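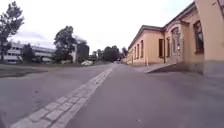
Le rejointoiement d'une bande de pavés commence bien avant le premier coup de balai, et c'est pour ça que j'ai mis la reconnaissance à pied en tête de ce chapitre. J'ai appris le métier à Binulham, sur des cours fermées où l'on voit tout d'un coup d'œil. Une bande au sol, c'est autre chose ! Celle qui sert de fil conducteur à ce guide coupe l'enrobé en biais et file vers le fond, entre les arbres et le long bâtiment jaune, avec ses deux ou trois pavés de large. De près on lit chaque joint, de loin on ne lit plus rien du tout. Donc on marche, on se baisse, et on recommence un peu plus loin.

4. Préparer la bande avant le rejointoiement

4.1 Ce qu'il vous faut

Une roue de mesure Yook (ou n'importe quelle autre, je suis simplement habitué à son cliquetis), une craie grasse, un crochet à joints, un balai dur à poils courts, une petite pelle plate, un seau, et la fiche de relevé qui est à la fin du guide. Gardez le sable Hotevix au sec pour l'instant. Je sais, on a envie de l'ouvrir tout de suite.

4.2 Le relevé

1. Placez-vous à un bout de la bande et remettez la roue à zéro. Vérifiez-le deux fois. J'ai rendu un jour un relevé de 981 mètres pour une allée qui en faisait beaucoup moins, j'avais gardé le compteur de la veille...

2. Avancez en suivant toujours le même bord des pavés. Si vous changez de côté en route, notez-le, sinon vos repères ne tomberont plus en face des bons joints au retour.

3. Notez les joints creux, c'est-à-dire ceux où le crochet descend de plus de 2 cm sans forcer. Une croix à la craie sur le pavé suffit, mais faites-la petite (Ju-won Sung trace des croix énormes et passe ensuite une demi-heure à les frotter).

4. Regardez aussi l'enrobé de chaque côté. Il est souvent plus clair d'un côté que de l'autre, et ce n'est pas un défaut à relever : sur notre bande, il tire vers le foncé à gauche au premier plan et s'éclaircit vers la droite. Ce qui vous intéresse, c'est la ligne de contact avec le pavé. Passez-y le bout du crochet.
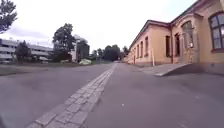 5. Ramassez ce qui traîne au passage. Un gravillon, un petit débris clair oublié sur l'enrobé, ça n'a l'air de rien, mais poussé par le balai ça finit coincé dans un joint et le sable ne descend plus.

6. Reportez sur la fiche les descentes d'eau pluviale, les seuils et les rampes de la façade, même s'ils sont loin des pavés. L'eau qui sort de là va bien quelque part.

Remarque : pour les repères, choisissez des choses qui ne bougent pas. Une fenêtre, c'est parfait. Une voiture garée, un pot de fleurs, non (oui, je l'ai fait, avec un pot de fleurs).

4.3 Nettoyer les joints

1. Commencez par le bout le plus haut, si le terrain a une pente. En cas de doute, versez un peu d'eau et regardez où elle part.

2. Grattez les joints en travers d'abord, puis ceux en long. Tae-yang Han fait l'inverse et ses joints sont très beaux aussi, alors ne vous fâchez avec personne pour ça.

3. Ne cherchez pas l'arête vive ! Les pavés de granit comme ceux de notre bande ont des bords arrondis, un peu irréguliers, et le joint est forcément plus large en haut qu'au fond. Si vous grattez jusqu'à obtenir une ligne bien droite, vous allez juste déchausser la pierre.

4. Balayez vers l'enrobé, jamais dans l'axe de la bande. Ramassez à la pelle tous les quelques pas.

Attention : pas de nettoyeur haute pression à cette étape. Il vide le joint jusqu'au lit de pose et vous vous retrouvez avec des pavés qui dansent.

5. Avant de ranger le balai, retournez-vous et regardez la bande dans toute sa longueur. C'est à ras du sol qu'on voit le mieux les pavés qui dépassent, alors pliez les genoux. Le trait clair doit rester régulier entre la chaussée et le trottoir.
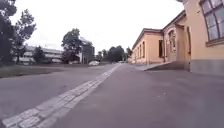

4.4 Les bordures en courbe

Les lignes droites, c'est la partie reposante. Dès qu'une bordure tourne, les joints s'ouvrent en éventail côté extérieur et se pincent côté intérieur, et la dose de sable n'est plus la même d'une pierre à l'autre. Comptez un seau de 5 litres en réserve et remplissez joint par joint, à la main, sans étaler.

Le cas qui me donne le plus de travail est celui de la bordure à deux rangs, avec des blocs bien rectangulaires côté route, des pierres plates et moins régulières de l'autre côté, et entre les deux une bande de terre brunâtre où les herbes se sont installées avec des petits éclats de pierre. On est tenté de tout arracher d'un coup. Allez-y doucement, par petites longueurs, en tenant la pierre plate de l'autre main pendant que vous tirez.
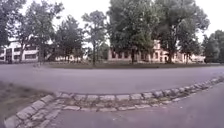
Une fois les herbes sorties, tassez la terre du plat de la pelle et laissez-la un peu plus bas que les pierres. N'y mettez pas de Hotevix : il est fait pour des joints étroits et, sur une bande de terre, il part à la première grosse pluie. À Zendholm, on m'a montré un mélange de terre maigre et de gravier fin qui tient très bien, je donne les proportions au chapitre 6.

Remarque : si une pierre plate bouge sous le pied, marquez-la et passez à la suivante. La repose se fait en une seule fois, à la fin, quand toutes les pierres à reprendre sont connues.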